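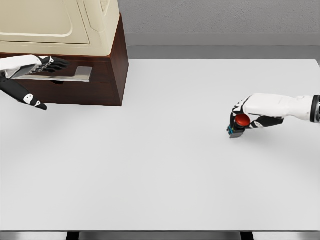

Figure 1. White table with a wooden cabinet, computer rendering.

Waiting Time and Menu Length in a Small Restaurant: the Case of Pradenora
Project report, Restaurant Operations, second year
Author: Emil Frei
Submitted: September 25, 2018

1. Introduction

The topic of this project is the lunch menu of the restaurant Pradenora, where I did my summer placement. The restaurant is open for lunch and dinner, but my work was only with lunch. Most of the lunch guests come from the offices on the same street and they have one hour of break. When the food comes late, they ask for it in a box or they do not come again.

The owner had the opinion that the kitchen was too small. The head cook had a different opinion, that the menu was too long. My supervisor suggested that I take this disagreement as the question of my report: does a shorter lunch menu reduce the waiting time of the guests, if the kitchen and the staff stay the same?

2. The restaurant and the menu

Pradenora serves home-style food with some dishes from the mountains. At the start of my placement the lunch menu had 24 main dishes. Many of them were on the menu from the first year and were ordered very seldom. Two of them needed the oven for a long time, and the oven is also used for the bread. The kitchen has one oven, six burners and one cold station. At lunch there are two cooks and one helper, and in the dining room two servers.

The orders are written by hand on paper slips. The server writes the time on the slip when the order is taken, and the kitchen writes the time when the last plate of the table goes out. This practice existed before my project, so I did not need to ask the staff for additional work. I entered the slips into a spreadsheet every afternoon.

3. Method

I compared two periods of two weeks, both in July. In the first period the old menu was used. In the second period we used a short menu with 11 main dishes. The dishes were selected together with the head cook. We kept the dishes which were ordered most, and also the vegetable stew, which is not ordered much but has regular guests who would be disappointed.

In the first period I collected 945 slips and in the second period 1000 slips. Not all of them could be used. On some slips one of the times was missing, and on others I could not read the handwriting. After I removed these, 504 slips remained from the first period and 805 from the second. The big difference comes mainly from the first week, when the servers often forgot to write the time. I come back to this problem in section 5.

Waiting time in this report means the minutes between the two times on the slip. It does not include the time before the server comes to the table.

4. Results

With the old menu the average waiting time was 23 minutes. With the short menu it was 17 minutes. The improvement was bigger for large tables. For tables with one or two guests it was only three minutes, and I think this is natural, as a small table rarely orders dishes from all the stations at once.

The head cook also told me that less food was thrown away in the evening, but we did not weigh it, so I do not use this as a result.

A few guests asked for dishes that were removed. The most missed one was the baked trout. It was put back on the menu as a Friday dish after my placement ended.

5. Discussion

The results support the opinion of the head cook. However, the comparison has weak points. Many slips of the first period were lost for the analysis, and it is possible that the servers forgot the time exactly when they were very busy. In this case the real waiting time with the old menu was longer than I calculated. Also the weather was hotter in the second period, and guests ordered more salads, which are quick to prepare. I tried to check this by looking only at the warm dishes. The difference was then four minutes instead of six.

I can not say anything about a bigger kitchen, because this was not tested. For the next project I would recommend to test both menus in alternating weeks and to use a stamp clock for the slips.

6. Conclusion

The short menu was connected with a shorter waiting time at lunch. The owner decided to keep it until winter and then to look at the numbers again.

Appendix A: list of removed dishes
Appendix B: copy of the order slip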